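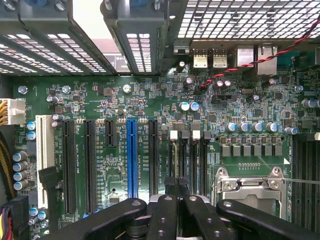

View from the wrist camera over the motherboard, with the fingers at the bottom.

Since December I work in the evenings on teaching the arm to take parts out of old desktop computers. Several readers asked me how the teaching is done, so I will try to explain it, also for those who do not have an arm at home.

There are two ways, and I have used both. In the first one I switch the motors to the soft mode, hold the arm with my own hands and lead it to the place. The computer writes down all the joint angles. In the second one I sit at the desk with a small copy of the arm, which we call the leader, and the big one repeats my movements. I look only at the screen and I am not allowed to look at the real thing. This is my own rule, and Min-kyu Yeon says it is too strict, but I think if I look with my eyes I use information that the robot will not have later.

Leading by hand is pleasant and quick to learn. The trouble is that my hands come into the picture, and inside a tower case there is not much space for my hands and the gripper together. After 41 recordings I stopped and changed to the leader arm.

With the leader I was very slow in the beginning. The memory slots have small latches at the ends, and to push a latch you must come from above and a little from the side. From the wrist camera everything looks flat, so I often stopped too high and closed the fingers on air. Assunta Rinaldi gave me good advice: go down in small steps and wait one moment after each step. The recordings became longer, but I had to throw away fewer of them.

The cables are still a problem for me. They do not stay in the same place from one case to the next, and a thin pair of wires can lie over exactly the part you want. At first I moved them away before each recording. Now I leave them, and I show the arm how to go around. It makes me tired — my shoulder more than my eyes.

At this moment I have 264 recordings, of which I keep over 200. The rest have a mistake in the middle or I was simply not paying attention. Felicidad Belmonte asked if the bad ones could be useful too, with a label. Maybe yes, I have kept the files on the old disk.

Next I want to do the blue expansion slot, only with a card in it. Divina Ocampo has promised me 4 old cards from Grokwood, and I must first look if they fit.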